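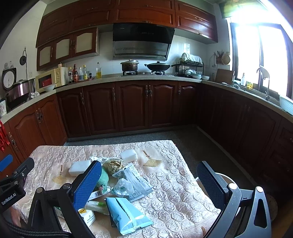 Corinne Habersack
Contributing Editor, Social Programs

Staniforth Attendance Supplement

The Staniforth Attendance Supplement is a monthly cash payment made by the county of Staniforth to residents who need regular help from another person with daily tasks at home. It is paid in addition to state and federal disability income and does not depend on work history. The supplement is administered by the county benefits office in Werneron.

Eligibility

An applicant must live in the county and must have needed help for at least two months before applying. The need may arise from a physical condition, a mental health condition, or a loss of sight or hearing. Eligibility rests on the help a person requires, whether or not that help is being received. Residents of nursing facilities are excluded, although a person who enters a facility for a short stay keeps the payment until the end of the following month.

Rates

The supplement is paid at two rates. The lower rate applies to those who need help by day or by night, and the higher rate to those who need both. Up to $100 a month may be added for recipients who live alone. Payments are not counted as income for the county's rent relief program.

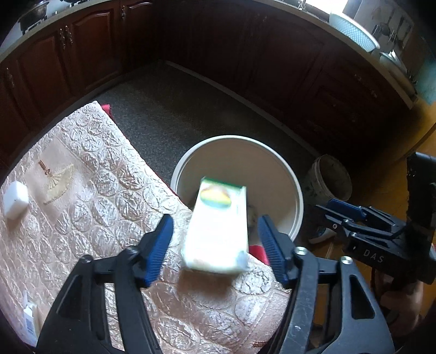
Assessment

Claims are decided on a written form, a statement from a treating clinician, and, where the two conflict, a home visit. Visits were carried out by county staff until the work was placed under contract with Gestosent, a private assessment firm. The contract requires that a copy of each report be mailed to the claimant before a decision is issued, so that errors of fact can be corrected.

Appeals

A claimant may ask for a second review by a different officer. If the decision stands, the case may be taken to the Werneron hearings panel, which accepts evidence by mail, by telephone, or in person. Payments already in force continue while an appeal is pending.

Caseload

At the most recent October count, 2,786 residents were receiving the supplement. Case records are held in Itelel, a system shared with the county's transportation assistance program.

See also: Disability benefits; Home care; Rent relief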